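Masking the gripper before feature tracking

Wrist-view clips from a hand-held gripper break visual odometry in a predictable way. The fingers stay nearly fixed in the image while everything behind them moves, so the tracker picks corners on the linkage and reports a camera that is standing still. The fix is a mask applied before feature extraction.

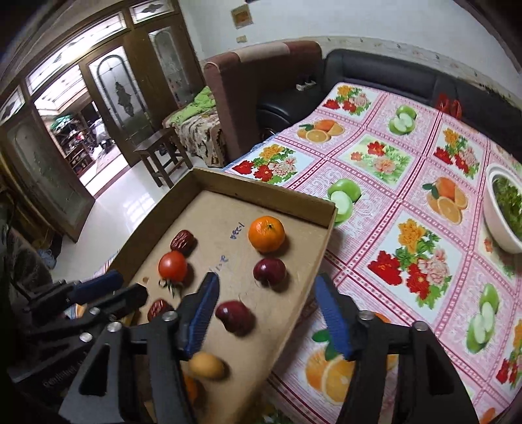

By Tiina Valtonen
Updated 2025-09-29

Screw heads are the worst offenders. They are small, bright and high in contrast against black plastic, and a corner detector will choose them over a mandarin every time. Printed fabric has the opposite problem: plenty of corners, but a repeating grid that produces false matches.

Step 1. Build the static mask. Take 40 images spread over one clip, with the fingers both open and closed. Compute the per-pixel variance and threshold it low. Keep the connected regions that touch the image border.

Step 2. Add the finger sweep. The finger pads move with grip width, so variance alone misses them. Segment the blue pads by hue in each image and take the union. Check the result by eye if the work area contains blue ink or yarn.

Step 3. Dilate by 14 pixels. This covers motion blur along the finger edges.

Step 4. Mask the second gripper separately. In two-handed recordings it enters and leaves the view on its own path, and a static mask will not hold. Run the segmenter per image and pass the output to the tracker as a dynamic mask.

Step 5. Match with a ratio test of 0.7 or stricter, then reject outliers with a fundamental matrix fit. Repeated print motifs mostly drop out at this stage.

On our Lovlow test clip, 689 features were detected before masking and 620 after. Tracking loss at the start of each grasp stopped. If yours persists, check that the mask and the image use the same resolution; a resized mask fails silently in our loader.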